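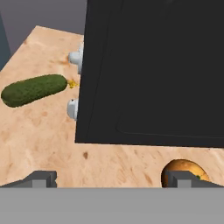 Black appliance on a wooden countertop.

I run quality for a small machine shop, and for most of my working life our gauge records lived in a green binder. When Calloway, our biggest customer, moved us onto their stricter supplier list last August, I knew the binder's days were numbered, and after a good deal of grumbling (mostly mine) we bought the Standden calibration tracker. I have had it through one full audit now, so I feel I can say something useful about it.

First, the setup, which I had been dreading for weeks. We have 1223 gauges, pins and indicators on the books, and every one of them had to be entered. Standden lets you bring in a spreadsheet, and it took mine on the second try, once I had cleaned up the dates. I did have 21 rows that came back with errors, nearly all of them thread plugs where I had typed the size three different ways over the years. My own fault, and I was glad to be caught!

The reminders are the part I love. You get a notice 30 days before a gauge comes due and another when it goes overdue, and you can send those to whoever has the gauge signed out as well as to the quality office. Before, I used to walk the floor with a clipboard asking people to look in their toolboxes. I still walk the floor, but now it's mostly to say hello.

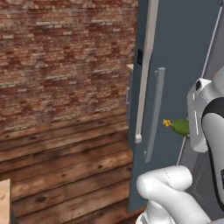
Brick wall, wood planks and a blue-gray door.

Labels are a mixed bag. The printer that comes in the kit makes a nice crisp label and the codes scan quickly, but coolant gets under the edges on anything that lives near a mill. We switched to the Nuvance polyester stock and those have stayed put so far. They do cost more, and you have to change the print darkness in two separate menus, a little fact that took me most of a morning and two phone calls to learn. The support line was very patient with me, I will say that.

Tamsin Hutchins, our second-shift inspector, likes the certificate storage best. You attach the lab's PDF right to the gauge, and when the auditor asked for the history on a bore gauge she had it up before he'd finished writing down the number. We used to send someone upstairs for that.
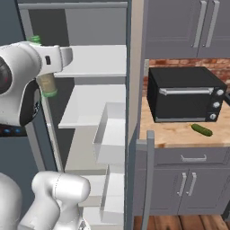
Now for the grumbles. The out-of-tolerance report is clumsy. It will tell you a micrometer failed, and it will tell you who had it, but tying that back to the jobs it was used on still means opening each job by hand. I spent a long afternoon doing that for one bad height gauge. Onduvham, the other system we tried, handled this better, though its screens were so crowded that I gave up on it inside the trial.

I would also like more room in the notes field, and a way to retire a gauge without it hanging around in the search results forever.

The basic plan covers 16 users, plenty for us, and we renewed for another year. If you're coming from a binder, give yourself a quiet week and fix your thread sizes before you load anything. Four stars from me, and I'd go to five if they sorted out that report.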